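Lists > Orncombe Hall > Kit and furniture > Messages
Previous Next Thread Reply

Re: [orncombe-hall] white plastic stools

On May 17, 2019, Pranab Mollah wrote:
> Eight of the Wernus stools are still in their boxes. Can someone
> say which way up you start, and do the legs screw in or push?
> I had one wobble badly in April and don't want that again.

Pranab – in a rush so short one. Seat down, base upside-down on a table, sockets facing you. Legs screw in. Thick end is the threaded end, thin end goes on teh floor.

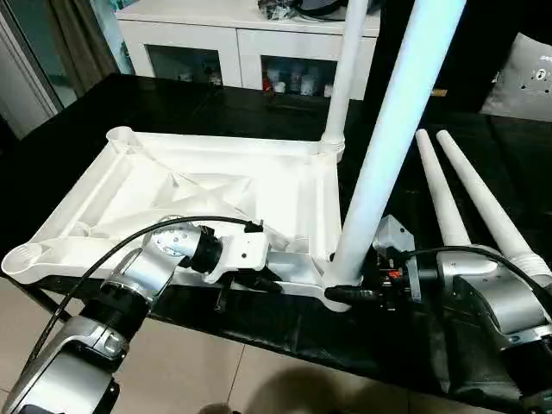 Start all the legs by hand before you tighten any. Some 20 minutes for the first stool, much less after. If a leg goes in crooked back it right out and start again, dont force it. The wobble in April was one leg cross-threaded, Munasinghe hall had the same with theirs.

Hold the leg low down, near the socket, when you turn it. Easier on the wrists.
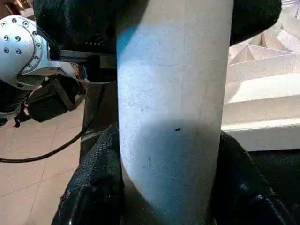
Do scuffs on the legs matter?
Only for looks. Wipe with a damp cloth and use them anyway.

Spare legs are in the Ernau crate, 5 of them last time I looked. Back after 2 if you need the key.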